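Pranusix arm: build page

Back to Projects | Gorura Workshop | Ornier

Pranusix is a small desktop arm I have been building at Gorura, the shared workshop in Ornier. I started it in October at the end bench by the window and moved it twice when other people needed the space. The printed parts are white, the servos are black, and the drawings are my own apart from the servo brackets, which came from a free set I changed until they fit. This page has the notes first and the pictures after them. The drawings and the code are on the files page.

Printing

All of the structural parts were printed on the older of the two printers at Gorura. The newer one is faster but it is booked most evenings. The finished parts used 816 grams of filament, not counting the failed prints. The largest failure was the long link, which lifted at one corner overnight and had to be started again with a wider brim.

I printed the long link on its side. Printed upright, it split along the layers at the servo pocket the first time I tightened the screws. On its side it needs more support material and the surface is rougher where the supports touched. I sanded the part that faces the servo and left the rest alone.

The servo pockets were drawn with too little clearance. I had measured the servo bodies and forgotten the label, which is thick enough to matter. The first set of pockets had to be filed by hand. The second set was drawn a little wider and the servos go in with thumb pressure. If you print from my files, check that you have the later version. The old one is still in the folder under its old name and I should take it down.

The fingers are separate parts so they can be swapped without taking the wrist apart. I have printed them in several shapes. Long thin ones reach into things better but bend when they close. Short ones are stiff but the wrist gets in the way before they arrive at whatever they are reaching for. What is on the arm now is a compromise and will probably change again.

Servos and horns

The servos came from Mohamedi, the electronics shop two doors down from the bus station. They sell them loose out of a drawer and will let you bring one back if it buzzes. One of mine did, and they swapped it.

Set the servo IDs before you put anything together. I did it after, with the whole arm assembled, and every joint answered to the same number. I had to unplug the chain and do them one by one with a screwdriver wedged in to hold the plugs apart. It took most of a Thursday evening.

Center each servo before fitting the horn. The position values run up to 4000 and a bit, so the middle is a little over half that. If the horn goes on a tooth off, the joint still moves, but it runs out of travel on one side, and you find out when it drives itself into its own housing. My elbow has a small dent from this.

The screws that came with the horns are too short for my printed parts, which are thicker than the plastic ones the servos were meant for. I bought longer ones of the same thread. Go slowly with them. A screw that is too long will go straight through and touch the case.

Wiring

Power and signal run joint to joint in the thin leads the servos came with. I meant to extend them and did not, so some are tight and others have a loop left over. The tight one is at the shoulder. It has pulled out once, during a fast move, and the arm dropped onto the bench. After that I put a dab of hot glue on the plug.

The supply is a plain bench brick. With the first supply I tried, the controller reset whenever all the joints moved together. The second one is rated higher and I have not seen a reset with it.

Label the leads at both ends. I used masking tape and a pen, and the tape is already curling. Somebody at the workshop suggested printed heat-shrink, and I may do that when I next take the arm down.

The board and the surface

The arm reaches over a dark sheet, which gives the light-colored parts something to stand out against. I tried a white background first and the camera code kept losing the fingers. Brown paper was better but tore at the edges.

My work area is 654 millimeters across at its widest, measured on the bench with a steel rule. That is more than the arm can use. The outer corners are only good for parking tools.

The overhead lights at Gorura are a problem. They are bright and they sit in a fixed row, so whatever the surface is, there is a patch of it that reflects. Turning off the row above the bench helps, but it also turns off the row above the lathe, so I can only do that when I have the room to myself.

Software

The control program is short and not very clever. It reads the joint positions, compares them with where they should be, and moves each one a small step. I limited the step size after the incident with the shoulder lead. It makes the arm slow, which I do not mind.

Poses are saved to a plain text file, one pose to a line. I edit them by hand. For a while I had a slider window for every joint, but I kept nudging the wrong slider, and typing a number is safer. The file has a lot of poses in it with names like "over" and "over new" and "over new lower". I would name them better if I started again.

Calibration is the dull part. After any joint comes apart, the zero moves a little, and every saved pose is off by the same amount. I keep the offset for each joint in its own file so the poses can stay as they are. Doing it this way cost one evening and has saved several.

Pictures

Both pictures are from the same setup, with the dark surface, the mug and the small purple piece. 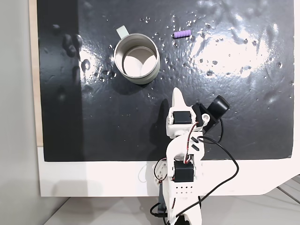
The arm and its wrist camera, then the hand and its fingers.

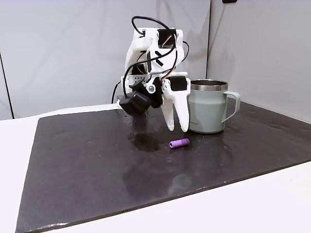 Cable routing is what I would redo first. I left it until the end, when every joint was already closed up, and there was no channel inside the links to put anything in, so it all runs on the outside. The servo leads are thin and mostly stay out of the way. The camera lead is stiffer and goes where it likes. In the first picture it loops down from the camera, swings out wide to the right of the arm, and comes back in toward the base. A clip on the main link would hold it closer, but it needs enough slack for the wrist to turn, and I have not settled how much. My plan is to print the clip as part of the next long link, with an open side so the cable can be pressed in without unplugging it.

Still to do

Reprint the long link with the cable clip, and with the servo pocket from the later drawing.

Replace the tape labels.

Try a matte sheet. The glare on the right side of the surface in the first picture is what the wrist camera has to deal with whenever it looks that way, and I would sooner change the sheet than write code around it.

Put a rubber face on the fingertips. Bare plastic slides on metal. I have a strip of rubber cut to size and am looking for a glue that holds it. The one I tried peeled off in a day.

Write up the wiring properly with a diagram. The sketch in the files folder is out of date at the elbow.

Files

The zip has the drawings, the print settings for each part, the offset file and the control program. Print the pocket test piece before you print anything large. It is a small square with one servo pocket in it and will show you quickly if your printer runs tight. If the servo will not go in, scale the pocket and leave the rest of the part as it is.

I am at Gorura most Thursday evenings and the arm is usually on the end bench. If it is powered, keep your hands off the work area until I have stopped the program.

Previous project: bench lamp with a counterweight
Next project: drawer dividers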